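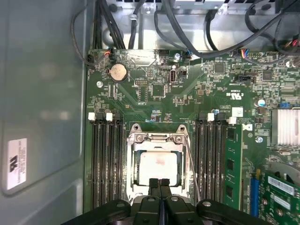
Statton, January

Desktop and Server Recovery Line, Estach Program
Progress report to the Kaimal Fund, second reporting period

1. Status

Work in this period covered teardown, board inspection, processor handling and record keeping. Intake from the Statton collection point closed on schedule, and the combined intake for both reporting periods stands at 2,056 machines. All of them have an entry in Evar, our inventory system. Not all of them have a complete entry, and section 6 deals with that.

The teardown procedure was revised twice. The current version is the one described in this report. It applies to tower cases with a full-size board, and with small changes to the rack units that arrive in the same loads. Small form factor machines are still sorted to one side and are not covered.

Spending is within the approved budget lines. One transfer is requested, from shelving to consumables, and is set out in section 7.

2. Case opening and first inspection

Each tower is laid on its side on the slatted table, with the opening facing up. The side panel is tagged with the same number as the case and stored on edge in the panel rack. In the first period panels were stacked flat next to the table, and a fair amount of time went into matching them to their cases afterward. Tagging has ended that.

The first inspection is visual and is done before any cable is unplugged. The inspection sheet asks for:

Case and board maker, from the label or the board printing
Condition of the power cables and where they are routed
Small header connectors present, and their position along the board edge
Coin cell present or missing
Missing fasteners
Dust, corrosion, residue or liquid marks

Cable routing was added to the sheet in this period. Thick power bundles tend to be pressed against the case bracket by earlier repairs, and the thinner leads run behind or across them. If a bundle is pulled first, the small header leads can come away with it, and the colored pairs are easy to put back in the wrong position. The sheet now has a blank outline of the board edge on which header positions are marked before removal. The outline is generic and does not match every board. It is good enough for the machines we see most.

Coin cells are removed at the parts station and not at the teardown table. A cell left in its holder during teardown is recorded as present. Cells are tested in batches and the failures go to the battery bin, which is collected together with the bins from the adjoining electronics store.

Certification labels on the case wall are left in place. In the first period some were peeled off with the old asset stickers, and those cases had to be regraded as parts only. The instruction at the peeling station has been rewritten to separate the two kinds of sticker.

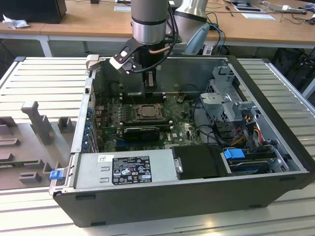 Removal order after inspection is now fixed. Air shroud first, then expansion cards, then drives and drive carriers, then memory, then the power supply, and the board last if it has to come out at all. The power supply stays in the case for most graded units. It is taken out only if it fails the load test or if the case itself is being scrapped.

The old order had the power supply coming out early, on the argument that it freed space. On the towers we receive, the supply and the drive carrier sit along the same side of the case, and taking the supply first gained very little. It also left the main cable bundle hanging loose over the board while the rest of the work went on. The change was made in the first month of the period and has been kept.

Colored latches and retention clips are treated as parts in their own right. Missing or broken clips are recorded by position, because a case without them can be graded no higher than B. Broken clips are replaced from scrapped cases. The clip drawer is well stocked in blue and short of everything else.

Graphics cards are recorded separately from the host machine and given their own Evar number. They are tested on a reference machine at the parts station. Cards are not returned to the case they came from unless the buyer has asked for a complete unit.

3. Memory

Memory modules are pulled in slot order and placed in a slotted tray that keeps that order. The tray goes with the case number until testing is finished. A module that fails is tested again in a second slot on the test board before it is written off. Slot failures on the test board produced a run of false rejects early in the period, and modules rejected in those weeks have been pulled from the scrap pallet and retested. Most passed.

Slot latches are checked for cracks and for free movement. A cracked latch does not fail the board but is noted, and the board is sold with that note.

4. Sockets and processors

Sockets remain the most fragile point on the line. In this period 9 boards were downgraded to parts only for socket damage. Each of the 9 was reviewed against its inspection sheet. For 2 of them the damage had been marked at first inspection and so arrived with the machine. For the remainder there is no mark either way, and we cannot say where the damage occurred. The sheet had no line for socket condition at that time. It has one now. 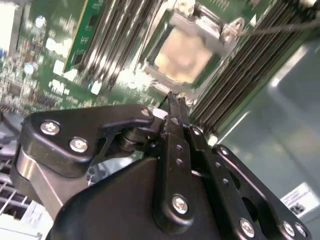 Processor socket area on one of the green boards.

The revised socket procedure is as follows.

Heat sink and shroud are removed and the case is turned so that the light falls across the socket. The load frame is opened fully and checked for bent tabs. The processor is lifted straight up by its edges and placed in a tray with the heat spreader facing up. The socket is then inspected under magnification and photographed for the Evar record. A cover is fitted if the socket is to stay empty for longer than the shift.

Refitting follows the same steps in reverse. The orientation marker on the board and the marked corner of the processor are compared before the part is brought over the socket, and again before it is released. The load frame is not closed until the processor has been checked for seating from two sides. Screws on frames of the screw-down type are turned in alternation.

Thermal compound is cleaned off both surfaces before the processor goes into the tray. During the first period cleaning was done in the tray, and compound found its way onto tray walls and from there onto contacts. Trays are now wiped at the end of each batch. Consumption of wipes has gone up accordingly and accounts for most of the overrun reported in section 7.

Processors are matched to boards by model family using the table in Evar. The table is incomplete for older boards. Where there is no entry, the board is set aside and the entry is researched in a batch once enough boards have accumulated.

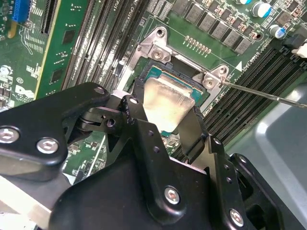

Boards with more than one socket are recorded by the socket names printed on the board, and the processor trays carry the same names. Memory banks are recorded by the socket they serve. In the first period both banks were entered as a single list, which made it impossible to tell afterward which slots had been tested. The Evar form was split in this period and the earlier entries are being corrected as the boards come up for sale or reuse.

Riser cards stay with their board. They are cheap to keep and slow to match once separated. A riser is bagged only if the board is being scrapped, and the bag carries the board number.

5. Grading

Grades are unchanged from the first report: A for complete and tested, B for tested with a noted defect, and C for parts. The share of C units fell in this period. Part of the fall is due to the removal order and the label handling described above. Part of it is due to a better intake – the later loads came from offices that had stored their machines indoors. We have not been able to separate the two effects and do not claim the whole change for the procedure.

B units are the slowest to move. The notes on them are written for our own use, and buyers have asked what several of the terms mean. A short list of terms will be attached to each B unit from the next batch.

6. Records

The open items in Evar fall into two groups. The first is machines from the early loads with no header sketch and no socket line, as neither was on the sheet at the time. They will be completed only if the machine is reopened for another reason. The second is graphics cards entered without a link to the host machine. These can be repaired from the paper sheets and the work is under way.

The paper sheets are kept until the matching entry has been checked. Storage for them is one cabinet, which is close to full.

7. Budget notes

Consumables (wipes, trays, socket covers, bags and tags) ran over the planned amount. Shelving ran under it, as the panel rack was built from frames already on site. We request a transfer between the two lines to cover the difference. The total is not affected. The ledger extract is attached as Annex 2.

8. Next period

Extend the procedure to small form factor machines
Complete the processor table for older boards
Finish the graphics card links in Evar
Attach the list of terms to B units
Source retention clips in colors other than blue
Replace the light over the parts station

Delivery of the small form factor procedure depends on the test fixture ordered through Estach. The supplier has confirmed the order but has not given a delivery date.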